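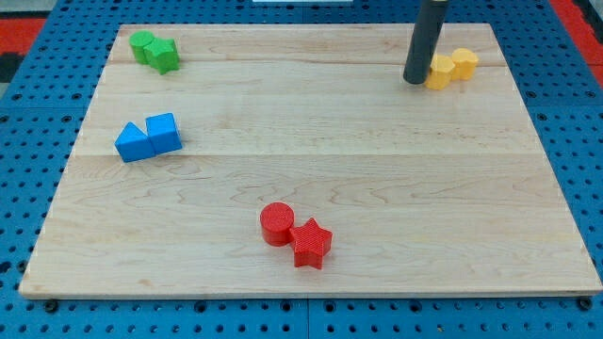
What is the best way to clean plastic play blocks that get handled by a lot of children?

Warm water with a drop of dish soap and a soft old toothbrush will do it, followed by a good long rest on a towel. Skip the very hot cycle of the dishwasher, as some plastics soften and a cube that has gone slightly crooked will never stack properly again.

Goder Play Library > Galleries > Shapes and Colors

Last updated: a Thursday in June

Welcome to the shapes and colors gallery! I have been looking after the block shelf at Goder for longer than I care to admit, and people still ask me at the desk whether there is really anything to do with a handful of plain blocks once a child has built a tower and knocked it down. There is, and I could talk about it until closing time (my coworkers will tell you that I have). So this page is for the families who borrow from us and for anyone else who likes to see blocks set out nicely before small hands get to them.

Color pairs on the maple board
Eight plastic blocks, two of each color, with every pair given its own patch of the board. The green cylinder and the green star share a corner, the blue prism and the blue cube have settled in a little nearer, and I do love that wavy maple grain against the bright blue pegboard.

What I like about pairs is that a child can agree with you about the color and then argue about everything else. A star and a cylinder are both green, fine, but one of them rolls and the other one would rather not. Start with the pairs together and let your child look for as long as they want. Then swap two blocks while they cover their eyes, and see if they spot it. With older ones you can go the other way and ask for a new set of pairs that has nothing to do with color – pointy ones, flat ones, ones that would fit through a napkin ring. I have heard some very creative reasoning about what counts as pointy.

A board helps more than you would think. It gives the game an edge, and blocks that have an edge to stay inside seem to end up under the couch less often. Ours are kept on shelf 31, next to the Kokkonen puzzles, and they go out in the plain canvas bags. A bread board from your own kitchen will do nicely too, as long as it sits flat and you don't need it for supper.

Loans are for 10 days. If a block goes missing, please tell us and don't worry about it, we have a drawer of spares and would much prefer an honest gap to a mystery.

Happy sorting!
Itziar Aguirre

Comments (4)

Droker_mom
We played the swapping game all through a rainy afternoon and I lost every round to a four-year-old. Do you lend the board with the blocks or is that separate?

Itziar Aguirre
Separate, but just ask at the desk and we'll put the two together for you. And congratulations to the winner!

Pilar T.
My son insists the prism is a roof and will not hear of it being paired with anything except a cube. So that's our game now.

grandpa of three
Toothbrush tip works. I used the baby bottle brush for the star and it got into the corners better.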